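Preparing the Spare Room for Overnight Guests – Small Tips That Help

Updated September 3, 2026

We live between two train lines, so friends often sleep at our place on the way to somewhere else. Our spare room is small and for most of the year it is also the ironing room. Over time I have made a routine for it, and I write it down here as several readers asked me.

Start with the air, not with the bed

A room that stays closed smells closed. I open the window two days before the guests come, in the morning and again before dinner, even in January. Scented candles I do not use anymore. One cousin of my husband got a headache from them and was too polite to tell us until breakfast.

Wash the floor early also. If you wash it in the last hour, the guest walks in with socks and the evening begins badly. Our downstairs floors are old and they do not forgive much water, so I wring the mop very well and go over them only once. 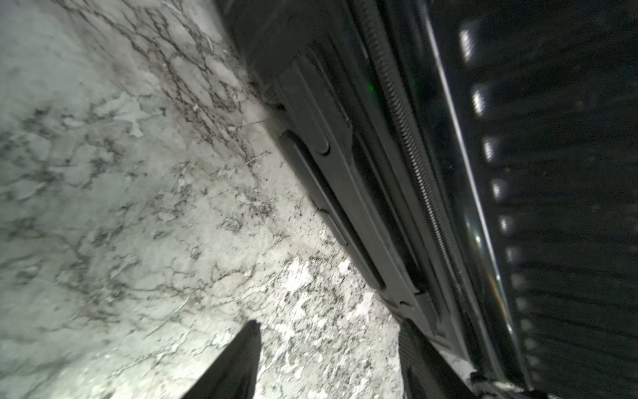

For the bucket I take warm water and a small spoon of plain soap. More soap leaves a film, and then the dust sticks to it faster than before. Rugs go outside over the railing for the afternoon.

The bed

I make the bed with a fitted sheet, a flat sheet and a light blanket, and I leave a second blanket folded on the chair. People are very different at night. My aunt from Orkov sleeps under everything we own, and my brother kicks off even the sheet.

Pillows: give one soft and one firm. The firm ones we have are from Jotum and they kept their shape well. Wash new pillowcases before the first use, they feel stiff otherwise.

A place for the luggage

This was my biggest mistake in the first years. I prepared flowers and little chocolates, but there was no free surface, and everybody opened the luggage on the bed or on the floor behind the door. Now I keep a low bench against the wall, with an old towel on it so that the wheels leave no marks. A strong stool is also fine – only try it with some weight first.

Empty one drawer completely. Half a drawer with your own winter scarves in it does not feel like an invitation. Put some hangers on the door hook, and not only the thin wire ones.
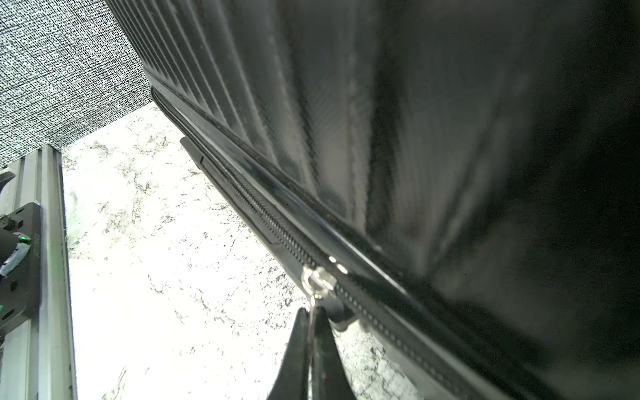 The small tray

On the night table I put a tray with these things:

A glass and a covered bottle of water
Paper tissues
The Wi-Fi password, written in big letters
A 200 ml jar with biscuits, for the ones who wake up hungry
A small lamp that can be found in the dark

My tray is a Haslinger from the flea market and has a chip in one corner. I turn this corner to the wall.

Breakfast without stress

Ask in the evening what people drink. I put the cups out before I go to bed, and the coffee is already measured in the pot. We buy Bristutico, the dark one, and I keep a box of herbal tea next to it. If somebody gets up before you, they can help themselves, so leave the spoons where they can be seen.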